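4. Upkeep of the Kitchen Cell 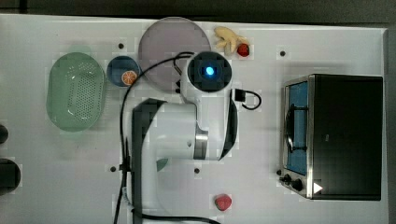

Figure 1. The kitchen cell from overhead, with the arm among the colander, the plate and the toaster oven.

Dinesh Paul
Telby Manipulation Group, Hendstead

4.1 Scope

Papers on tabletop manipulation usually give the cell one sentence, in which an arm is mounted to a table and objects are placed within reach. We have written that sentence ourselves. The present section describes what went on behind it between March and August, when the arm in Figure 1 was kept in working order by a small number of people who had been hired to do something else. Learning results are left to Section 5. Readers with no interest in cable strain or toaster ovens may go there now with our blessing.

The cell is called Magesa, after nothing in particular. A second cell, Drisura, stands in the next room and is mentioned only when we took parts from it.

4.2 Table and mounting

The tabletop is white, which flatters the overhead camera and every smear of grease. Small black holes in the surface remain open between sessions. We considered plugging them and got as far as ordering the plugs, which were the wrong diameter, as were their replacements. The holes are now masked in the segmentation step, and the plugs live in a jar on the windowsill.

Our main mechanical fault in the first month was at the base. The mounting bolts had been tightened by feel, and the feel in question was optimistic. Over long sessions the arm developed a slight yaw error that grew with the day and was blamed, in order, on the calibration target, the room temperature and the new student. A paint mark drawn across each bolt head and onto the flange settled the matter in one afternoon. We now inspect the marks every morning and retorque whenever one has moved. Anyone setting up a similar cell should draw the marks before writing any code to compensate for their absence, a sequence we can recommend from having done it the other way round.

4.3 The cable

The black cable is the least intelligent component in the cell and has had the greatest influence on our results. As Figure 1 shows, it loops out from near the wrist, passes over the lower part of the plate and comes back down the left side of the arm. The loop has to be generous enough to permit full wrist rotation. It also has to be short enough not to sweep the table like a skipping rope. These two lengths overlap by less than we had hoped.

Our first arrangement fixed the cable tightly along the links. It looked very professional and it failed after 900 cycles, with an intermittent fault that appeared only when the wrist was turned hard over and vanished whenever someone arrived with a meter. The second arrangement left the cable free. It survived, but it took to nudging light objects during the approach, and the policy learned to wait for the nudge. We noticed this only after congratulating ourselves on its patience.

The current arrangement uses a free loop at the wrist with soft ties lower down. The ties are replaced every 200 cycles, whether or not they look tired. Under this regime the cable reached 1,550 cycles before scheduled replacement, and the removed cable tested sound from end to end. Light objects are no longer placed beneath the loop, although the plate may be. It is large enough to tolerate some contact and has yet to complain.

4.4 Status light and restart

A blue light on the wrist is the quickest check available to an operator. In our configuration, steady blue means that the controller is powered and has accepted its last configuration. It does not mean that the configuration was a good one. Early in the project the light was treated as general permission to proceed, and on one memorable occasion the arm proceeded, with a perfectly healthy light, using Drisura's joint offsets. The colander was unharmed. The loading script now compares the offset file against the controller's serial number and refuses to run on a mismatch, in language the authors have since been asked to moderate.

Our restart procedure has 11 steps and is taped to the wall beside the power supply. Steps were added one at a time, each after an incident, so the list doubles as a fairly complete history of the project. Step four (check that the wrist connector is fully seated) resolved more stoppages than the rest together. It used to be step nine. Moving it up the page was the cheapest improvement made to the cell all year, and we had a long argument about it.

4.5 Objects and their care

The food is mostly chosen for colour and shape. The red strawberries are toys, as is the pale yellow thing resembling ginger, whose lobes offer a grasp planner many opinions on where it ought to be held. The orange slice starts each trial in the blue bowl. Everything is washed in mild detergent and dried on a rack overnight, because residue from handling altered the friction enough to show up in our grasp force logs. We had attributed that drift to the motors and had gone so far as to draft a stern email to the supplier. The draft has been kept for future use.

The toaster oven is more trouble. Its front must face the arm squarely, since the door task assumes a known hinge axis, and the body is light enough that a badly planned pull will bring the whole appliance along for the ride. Non-slip matting under the feet reduced this considerably. We also check the door spring by hand at the start of each week of trials. A door that has loosened with use makes any policy look better than it is, and we would prefer to earn our figures the slow way.

4.6 Maintenance log

Every intervention goes into a paper notebook kept at the cell, then into a spreadsheet at the end of the month. We tried going straight to the spreadsheet. Entries from that period consist largely of the word "fixed", with no indication of what. The notebook asks for the symptom, the part touched, and the operator's initials, and the last of these has done wonders for the handwriting.

Trials run within an hour of a repair are flagged and excluded from Section 5. The exclusion cost us one good afternoon of door openings, recorded shortly after a wrist connector had been reseated, and the first author would like it known that he was outvoted.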